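Diary > 2020 > May
Search this site Go

May 21, 2020

Quinlan stays under general quarantine for now. The town office posted the notice at noon. Checkpoint on the Pusari road still takes one pass per household. 137 passes reissued, 30 refused for wrong addresses.

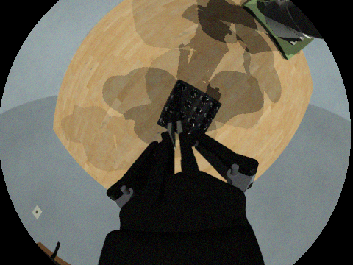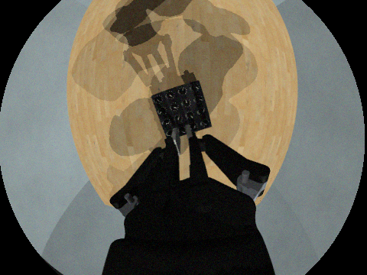

Does the Dekico market open under the current order? Mornings only, with a cap of 100 shoppers inside the gate and the fish section closed.

Fandeo ward got its rice allotment, 2570 sacks by the posted list. Our street is on the second run. Curfew hours unchanged. The bus permit rules from the town office still contradict the ones at the checkpoint. Filed a written query, got a stub back.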